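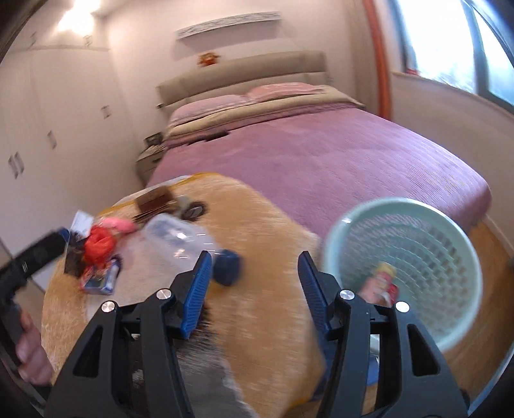
Fig. 1. Tan shaggy cushion, long pile, small objects on top.

March 5, 2026
Notebook 12, dye bench

Third go at getting the madder to behave. Tap water again, despite what I wrote in February in capital letters and underlined. The rainwater tank is low and I am weak.

Skeins are the Pappas two-ply, scoured yesterday in the big pot and left in the rinse bucket overnight. Alum at 12 per cent weight of fibre. Gitau thinks 12 is timid. Gitau also thinks the brown he got out of the onion skins was deliberate, so I am taking his advice under advisement.

Bath 1: madder, ground, from the Velska bag. Held at 60 for an hour with the lid off. Colour came up a decent brick, then drifted towards terracotta flowerpot while I was on the phone to Cillavier about the invoice. They have charged us for 28 kilos of fleece. We ordered eight. They were very nice about it and will get back to me, as they were and would last month.

Bath 2: same again, pinch of chalk. Redder. Annoyingly redder. Yolanda Castaño told me to put chalk in at Christmas and I said our water was hard enough already. It seems our water has views of its own. Must ring the council and ask for the hardness figure instead of guessing from the state of the kettle.

Bath 3: exhaust from bath 2, no fresh dye. Soft apricot, quite patchy along one side of the skein where it sat against the pot. I like it. Nobody will be able to order it twice.

Weights (dry, before mordant): total 569 g across the lot. I didn't weigh the skeins one by one, which future me will be cross about.

Thermometer reads high. Checked it in boiling water and it claimed 103, so either the bench has sunk well below sea level or every "60" above is nearer 57. Left the numbers as read. Gitau, if you are copying these into the recipe book, put a note beside them.

Endness blanket: they want the border colour by the end of the month and sent a paint chip to match. It is a paint chip. It is also a colour no root on earth has ever produced. Could overdye bath 1 with weld and see how close it gets, or could write back and explain about plants. Yolanda favours writing back -- she says I have the tone for it.

Moths: two in the trap by the fleece cupboard. Moved the good grey to the freezer, underneath the peas. Label is on the bag this time.

To do
Return call to Cillavier
New thermometer, the glass sort, not the beeping sort
Light test strips from all three baths, north window, half covered with foil
Clean the big pot properly. Whoever used it for indigo last, I can see the ring
Quote for the bigger burner was 3,000 dollars fitted. Ask again when I'm sitting down

Skeins on the line by four, chalked one on the left.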